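Home Jobs Workshop About Contact

Bench assembler / cabinet finisher, Berkside workshop

We need one more pair of hands on the bench, starting April if we can manage it. Small shop, light wood cabinets and storage boxes, mostly for kitchens and hallways. Orders have gotten ahead of us and the person who did most of the final fitting has moved to the drawing side, so there's a gap and it's a real one. Reading this on your phone between shifts? Fine. Just send a note, details at the bottom.

What the job is

Putting boxes together, basically. Panels come to you cut and edged. You check them, fit them, square them up, hang the doors, adjust, wipe down, wrap. Some days it's the same cabinet over and over, the Guvorden, our standard open-front unit. Other days it's one-offs for Loredana Villa's customers and you'll spend a whole morning on a single shelf that has to line up with somebody's crooked wall.

Typical day:
– start 7:30, read the job sheets, pull panels from the rack
– check faces and edges for chips BEFORE assembly, not after
– fit and clamp, check the diagonals
– hinges, runners, feet, back panels
– final wipe, wrap, label, onto the cart
– sweep your own bench, 15 minutes, paid

Hours and pay

40 hours a week, early start, done by 4. Half an hour for lunch, also paid. Overtime happens in the weeks before a big delivery and we ask first. Part time is possible for the right person, say so in your note and tell us which hours. Rate depends on experience, Hammad Durrani goes over it with you on the phone before you come in so you dont waste a trip.

12 paid vacation days the first year, more after that. Work boots: we pay up to $300 a year, bring the receipt. Gloves, glasses and ear protection are here already.

Who we want

Somebody careful. Trade school is nice, not required. If you've built flat-pack furniture for all your relatives and secretly enjoyed it, that counts for something. You should be able to:
– read a simple drawing with measurements on it
– lift one end of a tall cabinet (two-person lift, always)
– stand most of the day
– use a cordless driver without chewing up the screw heads
– say so when you've scratched a panel. Everybody scratches a panel

Not needed: machine operating, CAD, a driver's license. Spray finishing is done by Wavico, they pick up and bring back, so you won't be in a booth.

English on the floor, more or less. Job sheets are in English. Nermina Shehu runs the bench area and will be training you, expect to be next to her for the first few weeks. She is patient but she will make you redo a door gap.

The wood

Pale wood, light finish, fine grain. Pretty stuff and it shows everything – a dirty thumb, a slipped driver, glue you thought you'd wiped. Grain direction matters on the big flat panels, if two sit next to each other and run different ways the customer sees it from across the room. You will learn to look for it and then you won't be able to stop looking at it in other peoples kitchens.

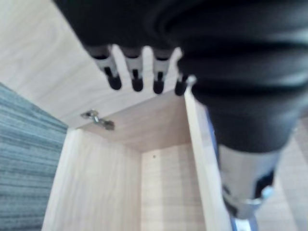

How to apply

Short note to Concetta Sorrentino, office, jobs box by the front door or through the contact page. Put BENCH in the subject line. Tell us:
1. your name and a phone number that works
2. what you've put together before, paid or not
3. when you could start
4. full time or part time

A resume is okay, a few lines are okay too. A photo of something you built helps a lot, doesn't have to be fancy. No cover letter please, we won't get to it.

After that it goes: a phone call with Hammad, then a trial morning at the bench, paid, 8 to noon. You'll assemble one small cabinet from the Ragab range with Nermina nearby. We look at how you handle the panels more than how fast you go. Answer within the week either way.

Getting here

Bus 386 stops at the corner, then two minutes on foot. Use the side entrance, the front is for deliveries until 10. Bike rack inside the gate, some parking but it fills up early.

Questions about the building or getting around inside it – ask for Tõnu Kazlauskienė at the office. Bench area is all on the ground floor, bench heights can be adjusted, tell us what you need and we'll set it up before the trial morning.

Ad stays up until we've found someone.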